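Moving Two Hundred Books Is a Bad Way to Learn What You Own

I've been meaning to write this up since we got to Drondthorpe, and since it's raining and the internet guy isn't coming until Monday, this is as good a time as any.

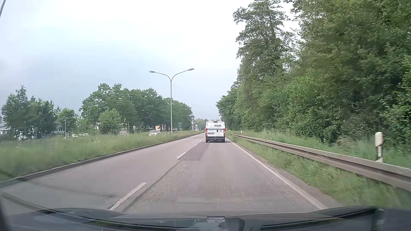 Just get rid of them, my sister told me on the phone, you can borrow anything you want from the library and you never reread the things anyway. She has a point about the rereading. She also has a house with one bookshelf in it, and half of that shelf is candles, so I took the advice the way you take advice from someone who doesn't like olives when you're ordering a pizza.

But it did get me thinking, because I had just spent an entire evening on the floor of the old apartment with a tape gun and a pile of boxes from the liquor store, and I'd counted. Exactly 200 books! I hadn't planned it that way. I had already given a bunch away in the spring and I really thought I was down to the essentials. Then I opened the hall closet and there were more, sitting behind the vacuum cleaner like they paid rent.

So I decided to be a grown-up and sort them. I made a keep pile and a go pile. The go pile was supposed to be the big one. I started with the cookbooks, thinking those would be easy (I cook maybe six things), and after an hour I had let go of one, a book about cooking for a crowd. I have never cooked for a crowd. I don't think I even know a crowd. And I still went back twice to look at the section on baked beans before I put it in the box for good.

Travel guides went faster. There is no good argument for an old guide to a city where half the restaurants have closed, and mine all had sand or coffee or something worse in the spine. I kept the one for Brendulville, though, from the trip where it snowed every day and we ended up eating at the same diner morning and night. I'd circled places all over the map and we never made it to any of them. I like that about it. Someday I'd like to go back and see the aquarium, if they still have one.

Novels are where I fell apart. I think there are two kinds of novels in my house, the ones I loved and the ones I feel guilty about, and the guilty ones are much harder to get rid of. If I loved a book, I can hand it to a friend and feel great about it. If I bought it in hardcover and quit on page 40, it has to stay and look at me! There's one very long one about a family of shipbuilders that I have now carried through three apartments. I've started it in all three. The first chapter is terrific, I could practically recite it to you.

Anyway, the final score was 17 in the go pile. Out of 200. I sat there and laughed, and then I taped the boxes shut before I could take any of the 17 back out.

A few things I'd do differently, if you're about to move and you have the same problem:

Use small boxes. I know, everybody says it, and I'd read it in a dozen places myself. I still filled one big box because it was there and I was tired, and it took two of us to get it down the stairs, and the bottom let go on the landing. Poetry everywhere. The neighbor's kid helped pick it up and asked me if I was a teacher.

Write what's in the box on the side, and write something better than "books." I had 11 boxes that said "books" and one that said "books + misc," and the misc turned out to be the coffee maker. I'm sure you can guess which one I opened last. I had tea for breakfast like someone in a hospital.

Don't pack the one you're reading. I was right in the good part of a mystery, the part where they all get called into the dining room, and I didn't see it again for a week and a half. By then I'd forgotten who the cousin was.

The go pile went to the Macapagal, the thrift store near our old place, which has a whole back room of paperbacks and a chair with one arm. I'm going to miss that store more than I expected. I used to stop in on my way home from work and tell myself I was only looking. A good quarter of what I moved came from there in the first place, so some of those 17 have now been through the door twice. I hope the shipbuilders... no, wait, I kept the shipbuilders.

As for the new place, the shelves are a whole other story. The living room has a long wall that I thought would be perfect, and then we found out it has a radiator running under most of it. So for now I've got the Rasance bookcase in the bedroom (the tall one, the one I put together backward and then decided I liked that way) and everything else is stacked on the floor by size. It looks kind of nice, if you squint. It's terrible for finding anything. I wanted to check something in my bird guide this morning and had to lift a whole stack of history off it, and of course by the time I got it open the bird was gone. Brown, medium-sized, bad attitude. If you live out this way and know what that might be, please tell me.

I'd like to put them in some sort of order this time. I used to do it by color, which looked great and drove me up the wall, and before that I did it by when I bought them, which only works if you have my exact brain. Plain old alphabetical feels like giving up a little. A friend does hers by which authors would get along at dinner and I'm tempted, but I'd never get past the first shelf.

Tell me how you do yours in the comments. And if anyone has finished that shipbuilder book, does it pick up again after the wedding?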